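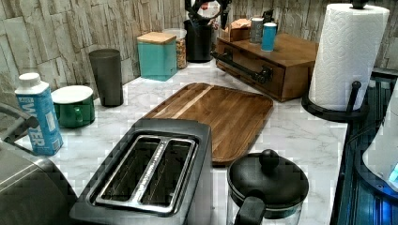
kotgate_mill replied:
Cluttered counters are fine for training, but I would still start with a clean one. We did our first 200 episodes in Tremstead with almost nothing out except the target object, and the policy learned to reach in an afternoon. Then we added things a few at a time.

pdunlap wrote:
That's the opposite of what I'd do. If you start clean, your first batch is all easy approaches, and the policy leans on them. I'd rather have slow, ugly demos on a full counter from the beginning.

Original poster here (ragab_bench). To answer the questions from page 1: the task is moving the cutting board and the mug. Board goes from behind the toaster to the open part of the counter, mug goes next to the canister. One operator so far, me. Target is 500 episodes for the board and 500 for the mug. I reset by hand between takes and move the starting spots a little each time.

What I can't decide is whether to shuffle the background stuff too -- the canister, the granola jar or whatever you want to call it, the utensil holder. Right now it all stays put.

kotgate_mill replied:
Shuffle it. Not every take, but every 50 or so. If the teal canister is always in the same spot the model will use it as a landmark and you won't find out until somebody moves it.

ulla_manninen wrote:
I would be careful with that much shuffling when there is only one operator. Your own habits are the bigger problem. I labeled a set from Cleltitz last January where one person did everything, and he always came at the mug from the left. The policy did too, even when the left side was blocked. Get a second person for at least a quarter of the takes. -- Ulla Manninen

pdunlap wrote:
Agree with Ulla on the second operator. Disagree that it's either/or. Moving a jar takes five seconds.

ragab_bench wrote:
It's more than five seconds, because I have to log the new layout. But OK.

Second question. What do people do with failed grasps? The board is flat on the marble and there isn't much to get a finger under. I'm losing up to 2 in every ten takes. I've been deleting them.

kotgate_mill replied:
Don't delete. Tag them and keep them in a separate folder. If you slip, recover and finish, that one goes in the main set. If you slip and give up, it goes in the fail folder.

ulla_manninen wrote:
Same here. Recoveries are the most useful takes we have. For the board, try sliding it to an edge first and gripping it there. Use that in all the takes or keep it as its own task, but don't mix the two without a label.

pdunlap wrote:
Sliding it to the edge with a toaster and a lidded pot right there? I'd pinch the long sides if your gripper opens wide enough.

ragab_bench wrote:
It doesn't, I measured. I'll move the pot back and try the slide with a separate label. Will post the success rate when the first batch is done.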